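Vernoveck (film)

Vernoveck is an action thriller directed by Kieran Haslam and distributed by Nolano. It is the second film in a series that began with Zekutholm, and follows the retired courier Arumugam as he crosses a sealed border city in a single night. It runs 13 minutes longer than the first film, a difference most reviewers noticed.

Plot
Arumugam, presumed dead at the end of Zekutholm, wakes in a hospital ward in Vernoveck with a forged passport and a bullet wound that stops bothering him by the second act. He has until 7 in the morning to leave before the city gates close. The film does not explain who closes them or why. A former employer offers him passage in exchange for one last delivery, and the package is later shown to be empty.

Production
Publicity material claimed that the lead actor performed all of his own stunts. The closing credits list 2 stunt doubles for the role, and the distributor has not addressed the mismatch. Haslam has said in interviews that the long stairwell fight was filmed in one take. Viewers have pointed to at least two moments where the camera passes behind a pillar and the lighting changes on the other side, which suggests joined shots. The director calls these "breaths" and maintains that no cuts were made.

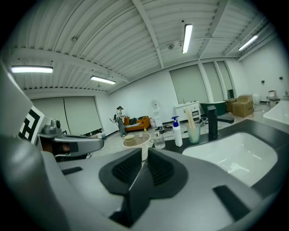
The screenplay went through several versions. An early draft is said to have killed Arumugam in the opening scene and followed his sister instead, though the only source for this is Haslam himself, and no copy has come to light.

Release
Nolano opened the film in November on 1,743 screens. The company described the result as a record for the series, which at that point had one other entry. Ticket sales dropped sharply in the second weekend. Later announcements spoke of "strong global interest" and gave no totals.

Reception
Critics praised the stairwell sequence and the sound design. The story was less well liked, and several reviews questioned how a city supposedly cut off from the world could have so many working taxis. The advertising line "the end of the road" was widely taken to mean a final chapter, but a third film was announced before Vernoveck had left theaters. It has no title or confirmed cast, and the release date has been moved twice.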